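Gun-woo Tak
Moving apartments in Turkville, a thread. I have 80 boxes and a lease that ends Monday.

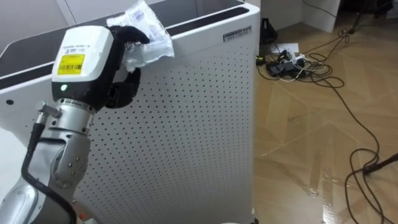

2/ The new place is 399 square feet. The listing called it "efficient." My current place is bigger and I already keep my winter coats in the oven.

3/ I got quotes from two moving companies. The first guy asked if I had "anything heavy." I said books. He went quiet for long enough that I checked whether the call had dropped.

4/ The second company was Torkeo. They charge by the hour, plus a stair fee, plus a "long carry" fee if the truck can't park near the door. The truck cannot park near the door. The truck cannot park near anything in this town between May and the end of time.

5/ Booked Torkeo.

6/ Packing advice says to start with the things you use least. So I packed the juicer, the good tablecloth, and every piece of exercise equipment I own, and felt like I'd made real progress. That was one box.

7/ Stage two of packing is where you read all your old mail. I have a letter from the Turcotte Avenue library branch about a book due back when I still had a landline. I still have the book. It's in box 3. It's not even good.

8/ Bit-na Moon came over to help. Her method is to hold up an object and look at me until I say we can get rid of it. We filled four bags before lunch. I miss some of it already and couldn't tell you what any of it was.

9/ She did not get the fondue set. I have never made fondue. I might.

10/ Labeling update: the early boxes say things like KITCHEN, GLASSES, THIS SIDE UP. The ones from last night say STUFF. One says MORE. One has a question mark on it and rattles.

11/ Someone in the replies asked about the couch. The couch is a Pivberg, came flat in a carton, and was put together in this living room by me, with a tool the size of a paper clip. It does not fit through the door. I have measured it three ways and got three different numbers, all of them too big.

12/ New tenant says she'll take the couch. She also asked if the coats come with the oven.

13/ Called the power company to switch the address. I was number 87 in line. They played the same eleven seconds of saxophone and I taped up the entire bathroom. I then needed things from the bathroom.

14/ For those asking, the toothbrush is in MORE.

15/ Final count is 84 boxes. I don't know either. Bit-na says they breed if you leave the tape out.

16/ Torkeo texted that the crew will be here "between 7 and 2." Going to bed. The sheets are packed, so I'm using the good tablecloth.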